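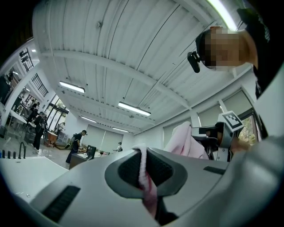

## Flisora 2 learns to find the edge of a cloth

Soft fabric is one of the hardest things you can hand to a robot. It folds over itself, it hides its own corners, and it never lands the same way again. So we're really happy to see the second version of Flisora, the cloth-handling software from Tradiretti, out this Wednesday!

The big change is in perception. The old release looked for corners and gave up when it couldn't see one. The new one follows any visible edge, guesses which layer is on top, and passes the planner a short list of places to pinch. It was trained on 799 demonstrations recorded with hand-held grippers, many of them on crumpled pieces.

In Tradiretti's own tests, it got a clean first grasp 85 times out of a hundred. Thin, slippery cloth still gives it trouble, and the team says so plainly in the release notes.

There's a lovely extra for anyone who works with recordings, too: Gidau, the replay viewer, now shows both grippers on one timeline, and nine sample sessions come with the download.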